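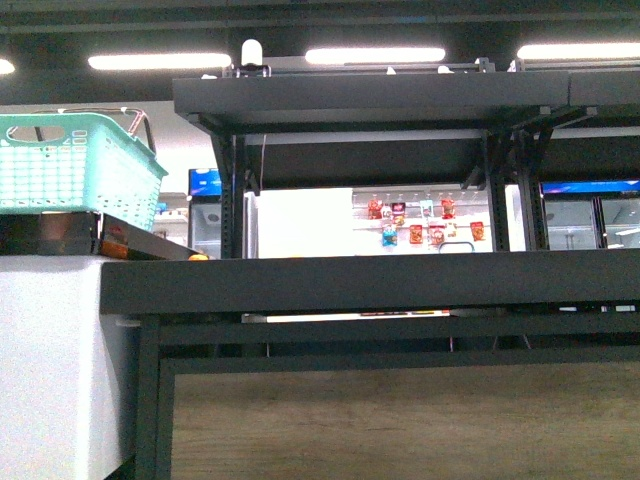 3. Meal Timing and Interrupted Meals on 24-Hour Shifts

3.1 Setting and records

The data come from the career fire departments of Vesard and Olvera, which share a dispatch center and run the same rotation of 24 hours on duty and 48 hours off. Shift change is at 07:00 in both departments. Crews buy and cook their own food, and the cost is split at the station. A third department, Pirnach, was approached but runs a 10/14 split schedule, and its records were left out because its night crews normally eat their main meal at home before reporting.

A total of 341 firefighters agreed to keep a meal log in July. The log was a single sheet per shift with one line for each eating occasion. Participants wrote the start time, the end time, whether the meal was eaten with the crew or alone, and whether a call came in before it was finished. Anything eaten on the apparatus or standing up was marked as a snack, whatever its size. We received 2779 usable shift sheets. Sheets were dropped if the shift was worked as overtime at another station or if the dinner line was blank.

Call times were taken from the dispatch export, not from the logs, and matched to each sheet by unit and date. When the two sources disagreed on whether a meal had been interrupted, the dispatch time was used. Most disagreements involved calls canceled before the unit left the bay, which participants tended to leave out. The matching rules were written by Boychuk and checked by Kong on a subset of sheets from each department. The rules were last revised on 08/08/2025, before any outcome was tabulated.

3.2 Definitions

Dinner was defined as the largest eating occasion that started between 16:30 and 21:00. A dinner was coded as interrupted if the unit was dispatched between the logged start and end times. It was coded as delayed if the crew was on a call at the station's usual dinner hour and started eating more than 60 minutes after it. A dinner could be both delayed and interrupted, and these were kept as a separate group in the models.

The usual dinner hour was reported by the station captain at enrollment. Where the three shifts at one station kept different hours, each shift was given its own. Stations that reported no fixed hour were assigned the median start time from their own logs.

Late eating was defined as any meal or snack after 22:00, excluding coffee, tea and water. The sheet did not ask for portion size. We considered adding it and decided against it after the trial sheets at Station 4 in Olvera came back with that column mostly empty. Type of food was recorded in broad groups only: cooked meal, sandwich or cold plate, fruit and vegetables, packaged snack, sweet baked goods, other. Mixed dishes were assigned to the cooked meal group even when they were mainly vegetables, so the produce group covers items eaten raw or by themselves (Figure 2).

Figure 2. Produce, including oranges, a pear and a red chili pepper.
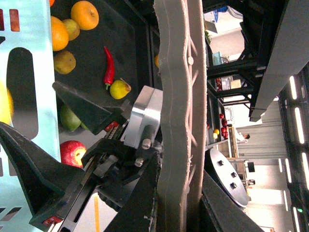 RESULTS: LATE EATING

Late eating was more common on shifts with an interrupted dinner than on shifts with an undisturbed one. The difference held in both departments and was larger at stations housing an ambulance. Delayed dinners showed a weaker pattern. Crews that started late but finished without a call looked much like crews that ate at the usual hour, apart from the later clock time of the meal itself.

Packaged snacks made up the largest share of what was eaten after 22:00, followed by leftovers from dinner, which were logged as cooked meals. Fruit was recorded more often in the afternoon than at night. Of the participants who logged a late snack, 46 did so on every shift they submitted, including shifts with no calls after dinner. Removing this group reduced the association with interruption only slightly.

Years of service had little bearing on late eating once station was included in the model. Assigned position did matter. Drivers reported fewer late snacks than firefighters riding in back, a result we did not predict and cannot explain from the log. Officers fell between the two, with wide intervals.

The analysis treats each shift as a separate record nested within person and station. It does not account for the number of calls in the preceding shift, which Clukivby, the scheduling software used by both departments, stores in a form that could not be matched to individual crew members.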